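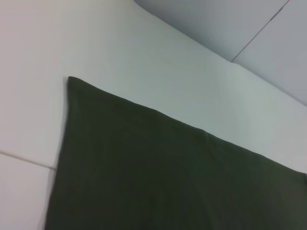
rsong_textiles
Shrinkage testing on dyed cotton, question about conditioning time. I cut from a 290 g/m2 twill sold by Matcombe and wash at 40 C, then line dry. My lengthwise shrinkage varies between pieces from the same bolt, and I suspect I measure too soon after drying. Dark green cloth laid flat on a smooth white surface, as above, gives enough contrast to read the edge against a steel rule, so I don't think the reading itself is at fault. How long do you leave yours before measuring?
Rongrong Song

jakolska
Overnight, minimum. Cotton regains moisture slowly after line drying and the length moves with it. Also mark your gauge points inside the piece. Cut edges curl and fray, and you end up measuring the fray.

prestonmill
Disagree on overnight. Four hours in a steady room is enough for twill at that weight. I logged it in February and saw no change after the third hour. Tension is the bigger problem. If you smooth the cloth by hand you stretch it, and you stretch it differently each time.

jakolska
Four hours in your room. What humidity?

prestonmill
55 percent, held.

jakolska
Then it isn't comparable. Most people here don't have a controlled room.

rsong_textiles
Mine is uncontrolled. I do smooth by hand. Gauge marks are at the edge, so that's two faults already.

m_yin
Lift and lower it, no stroking. Three wash cycles before you trust a figure, as most of the relaxation is in the first. And check the spin speed. I get less distortion at 900 rpm than at the top setting.

rsong_textiles
Will rerun with marks set in and spin at 900.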